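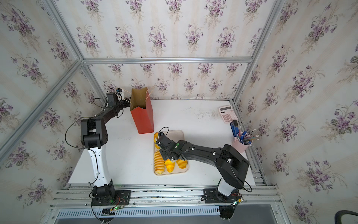 Packing pastries in paper bags for a morning tea

Posted in Food and Catering — Community Help

Our branch will be providing pastries at a community morning tea in February. Each guest is to receive a small paper bag, and 50 bags are required. A trial batch packed the evening before became soft, and grease marks were visible on the paper by morning. Could members please advise when the pastries should be packed, and whether a lining is necessary?
Mafalda Vilela

Pastries should be cooled completely on a rack before they are packed. This generally takes an hour, and longer for filled items. Once cool, they may be moved to a tray in a single layer, covered loosely with a clean tea towel and kept at room temperature overnight, provided that they contain no cream, custard or meat. Packing should then take place on the morning of the event, no more than 2 hours before serving.

A square of greaseproof paper folded into the base of each bag will prevent most marks. Tongs or clean gloves should be used, and the bag should be stood open beside the tray so that pastries can be lowered in without crushing. Please leave the top unfolded until shortly before the bags are handed out — a closed bag holds moisture.
Brock Poirier

We use the lined bags from Kenel. They cost more but no greaseproof paper is needed. Minimum order was 1,000 when I last enquired, so you may wish to share with another branch.
Correia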